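Workshop notebook, March 2019
Britthorpe shed, bench side

Well, the Raria is in pieces again, and I want to get this down while I still remember the order it all came apart in. For anyone coming to this page fresh, that's the old treadle sewing machine Leilani Oyelaran brought over from her aunt's place, and we have both grown much too fond of it to do the sensible thing and buy a newer one.

The trouble was skipped stitches, mostly on heavier cloth. I started the lazy way with a new needle and fresh thread, and it sewed nicely for a few inches of canvas and then went right back to skipping. Leilani thought it was the timing. I was sure it was lint under the feed dogs, and I'm sorry to report that we were both a little bit right. There was a pad of gray felt packed in there that must have been building up for years (I kept it in a jam jar lid to show her, and she was not as impressed as I'd hoped).

After cleaning I oiled everything that moves against something else, turned the wheel by hand for a good 15 minutes, and wiped up what came out. It came out brown at first and then clear. The hook was late by a hair, so I loosened the needle bar clamp, lowered the bar a touch, and tried again. It took 2 goes. The first one was worse than where I'd started, and I had to walk out and look at the garden for a bit.

The belt is the next thing. The leather has stretched so far that it slips whenever you start on a thick seam, and the staple joining the ends has worn a groove in itself. I have a length of new belting from Lyons, still stiff as a twig, and I mean to let it hang with a weight on it overnight before I cut it. Last time I cut too soon and ended up with a belt that fit for one afternoon.

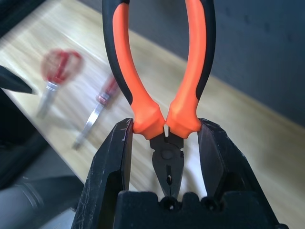

Thread notes, which I always forget to write down. The Darnano cotton in the 400 yard spools runs beautifully on the linen but sheds fluff like a cat, so brush out the bobbin case every time you change over. The polyester is cleaner and I like it less. Tension dial sits happiest just under 4 for the cotton - please put it back there if you borrow the machine!

Test strip is pinned to the inside of the lid. Count in from the left edge and the first 8 rows are from before the adjustment, so don't judge me by those. The rest look good to me, even through the doubled hem.

Still to do: fit the belt, find a replacement for the cracked spool pin, and ask Leilani if her aunt ever had the booklet. She'd like the machine home by May for the curtains.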